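Notebook, packing bench, April

2:10 p.m. Picked up from where the morning left off, which was an argument about tea trays. The Valente hamper goes out with a tray as its base, and everything else is supposed to sit on it without sliding into a heap by the time it reaches the customer. The brief from Valente says "generous but orderly." I have read it several times and it still doesn't tell me which way up the biscuits go.

Settled so far: tea tins in the back left, jam beside them, napkins wherever they fit. So-yul Han wants the jam in front because it has the nicest label. I want the jam in back because it is the heaviest thing we own. We have agreed to write both down and let the drop test pick a winner.

Insert stock is the Vorken board again, the 2 mm. The Dider sample was nicer to fold and split on the second crease, so it has gone to its reward as a coaster.

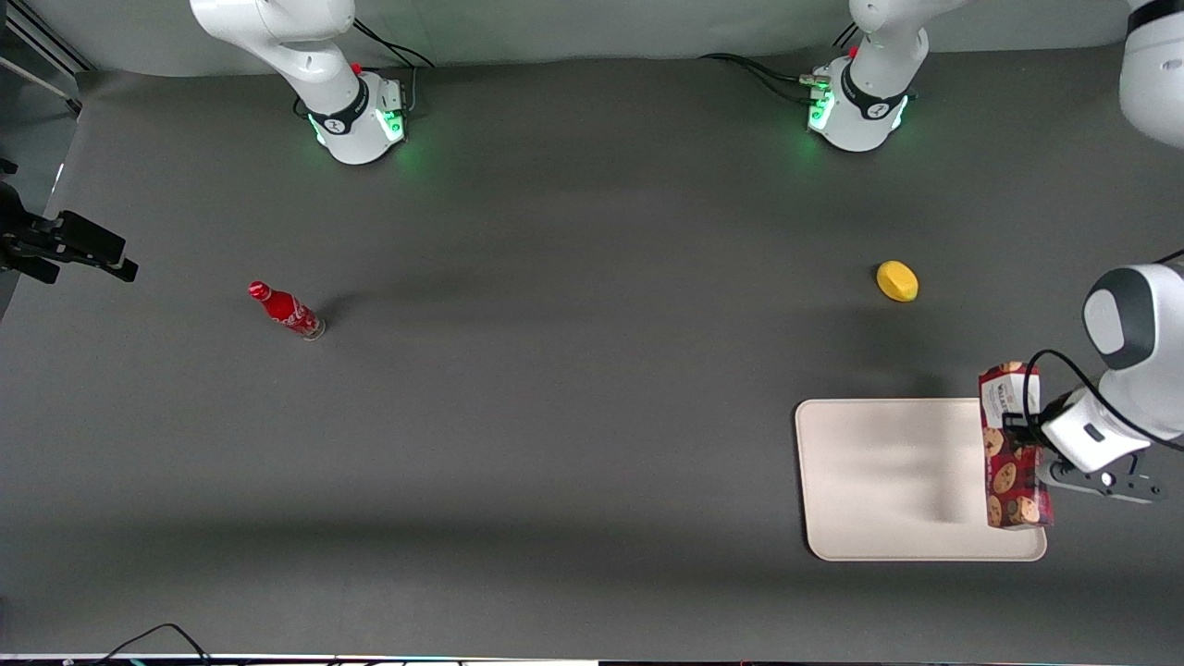 Cookie box orientation, then, and this took up most of the afternoon. Flat is safe and dull. Flat also hides the front of the box under the napkins, and Valente is paying extra for a box with a front worth looking at. On its long edge it behaves like a fence and cuts the hamper in half. So the candidate is upright on the narrow end, at the right end of the tray, which is how it was being lowered in at this point. It gives the hamper some height on that side and frees up the middle. The obvious complaint is that a tall thin carton on a small footprint would like very much to be a short wide carton on its back, and one good corner in a van will grant its wish.

3:40 p.m. Options for keeping it up:

a slot cut in the insert board, snug, 6 mm deeper than the last one
a paper band around the box and the tray rim (So-yul's idea, ugly, will probably work)
shredded paper packed in on the open side (my idea, pretty, will probably not)

Cut four slots in scrap before getting one that held without scuffing the print. The first was too tight and took some persuading. The second was cut from the wrong side of the line by someone who has been doing this job long enough to know better, and whose notebook this is.
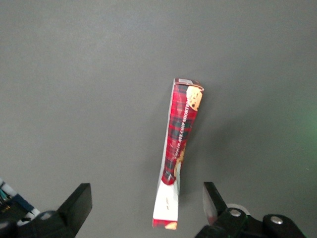 Next question is which side faces out once it's standing. The lettering on the narrow panel runs the long way, so upright you read CHOCOLATE CHIP SHORTBREAD with your head on your shoulder. So-yul says people do that in bookstores all day and don't complain. Fine. Narrow panel to the side, broad face to the front, and the tartan can fight it out with Valente's green ribbon. I raised the ribbon question with them last week and got back a thumbs up, which I am treating as a signed approval.

4:25 p.m. Zanedby called about the outer cartons. They have 564 in the old size and would love for us to want them. The old size is too short for anything standing on end by the width of a finger. Told them I'd call back after the drop test. Did not mention the finger.

To do before that:
recut the slot in real board
weigh the jam
find the good knife, last seen with So-yul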